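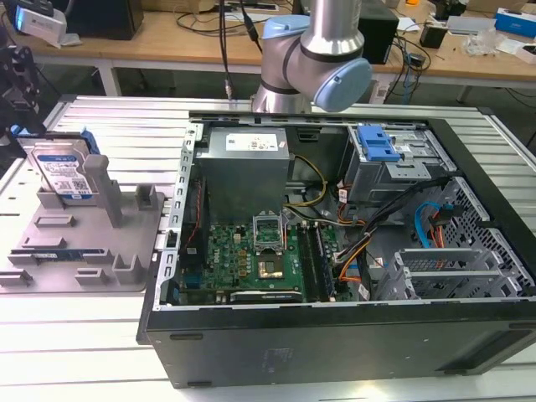 An open desktop tower on the work table, side panel removed.

Home | News | Governance | Diary | Term Dates | Contact

The Head's Diary: September

The first full month of the school year has closed, and I set down here the main business of it for parents, carers and staff. Last year's entries remain on the Diary page.

The college opened its doors to new pupils a day ahead of the older years, as in previous years. Form tutors met their groups in the Skostberg Hall at 8.40 and took them through the timetable, the dining arrangements and the use of lockers. Attendance on that first morning was very good. A small number of pupils went to the wrong building after break, and the signs on the upper corridor have now been changed.

I spent much of the second week on the matter of the sixth form timetable. Three subjects had been placed in the same block, which left a number of pupils unable to take the courses they had been offered in the spring. Greer Purves, Deputy Head (Curriculum), redrew the block over two evenings, and every pupil concerned has received a revised timetable in writing. Parents who have not seen a copy should ask at the front office. I am sorry for the inconvenience this caused at the start of the course.

The governors met in the library at 6 p.m. They approved the budget for the year, including the sum of £3,000 set aside for the hardship fund. The fund may be used for uniform, travel and educational visits. Applications are treated in confidence, and the form may be collected from Student Services or requested by telephone. Governors also considered the revised homework policy. It was agreed that Years 7 and 8 will be set no more than two pieces on any one evening, and that heads of department will check this at half term. One governor asked that the policy be written in plainer language, and a shorter version is being prepared.

Staff training this month dealt with reading across the curriculum. Departments have each chosen a set of key words for the term, and these will be displayed in classrooms and printed in planners. Science and Geography have shared theirs already. I visited 8 lessons in the week that followed and was pleased to see the work in use, most of all in a Year 9 history lesson in which pupils read aloud from letters written during the General Strike.

The Kleinschmidt Prize for independent study will be awarded again this year. Entries are open to pupils in Year 10 and above, and the title of each essay must be agreed with a subject teacher before half term. The rules are unchanged, except that group entries will now be accepted from up to 3 pupils.

The open evening was well attended. Pupil guides from Lalik and Grududik houses led the tours, and several visiting families wrote afterwards to praise their manners. The car park was full by 6.30 p.m. and some visitors were asked to park on the lower field. For the next event the gate on that side will be opened from the start.

Parents are reminded that the library stays open until 5 p.m. during term, and that late buses must be booked by noon on the day of travel.

Comments (3)

Mrs T., Year 7 parent
Thank you for the note on homework. Does the limit of two pieces include reading?

College Office
Reading is not counted in the limit. Tutors will confirm this with their groups.

R. H.
The revised sixth form timetable reached us promptly and my daughter has kept all her subjects. Please pass on our thanks to Ms Purves.

Contact the College Office | © The Governing Body. All rights reserved. | Back to top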